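How I Reset a Small Square Table (and the Mess of Cords Around It)

I have a soft spot for a plain square table in the middle of a room. You can get at it from all sides, it doesn't care what you use it for, and a light gray top goes with pretty much anything. The trouble is that every smudge shows up on it, and every cord in the room seems to end up at its feet! So I have a little routine, and it takes me 8 minutes if I don't get distracted.

Start with the top. Take everything off, even the little stuff, and put it on a chair. I used to wipe around things and I always regretted it, because you end up with a clean table and a grubby ring in the middle. Spritz lightly (I buy the Grasine refill in the 400 ml bottle and it lasts me from spring to December), then pull the cleaner toward you in straight lines. Do the rim last with a dry cloth. If you find a dark speck that won't wipe off, leave it a minute under a damp corner of the cloth before you start scratching at it with a fingernail. I've dulled a tabletop that way and I'm still annoyed with myself.
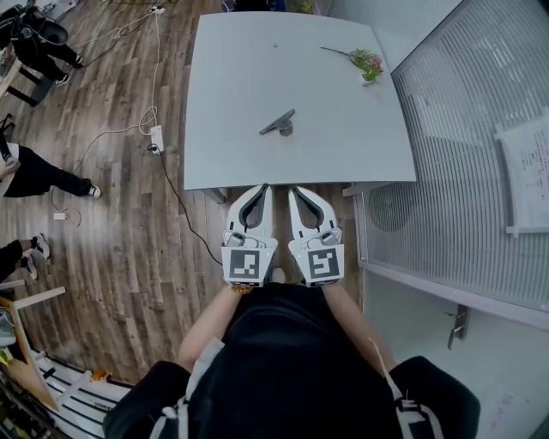 Then I put back only what I want to look at, and for me that means one artificial sprig, green leaves and pink blossoms. Fake flowers get dusty in the folds, so give them a shake outside first, or a quick go with a soft paintbrush. I like mine lying flat on the tabletop, off toward a corner, with no vase. It looks casual, and there's nothing to knock over. If the stem has a kink in it, bend it gently the other way and let it rest.

Now the floor. Wood-look laminate in mixed browns and grays hides crumbs really well, which means you should sweep it even when it looks fine. White cords don't hide at all. Follow each one back to its power strip before you move it – I once tugged the wrong one and lost a whole afternoon's work. I keep 2 Merkeo cord ties in my pocket while I do this. Gather up any long loop, tie it loosely, and slide it to the side people don't walk on. Plug adapters with nothing useful on the end of them go in a drawer.

Last thing is the light. Stand by the table, look up, and see which fixtures hit the top straight on. A gray surface under bright tubes can get a bit glary, and sometimes moving the table half a step is all it needs. Check for streaks from a low angle while you're at it, because overhead light will show you every single one.

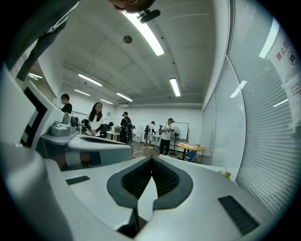
Plenty of fluorescent light overhead, with a round disc in the ceiling between the fixtures.

If you do find streaks, go back over them with a dry cloth only. More cleaner makes it worse!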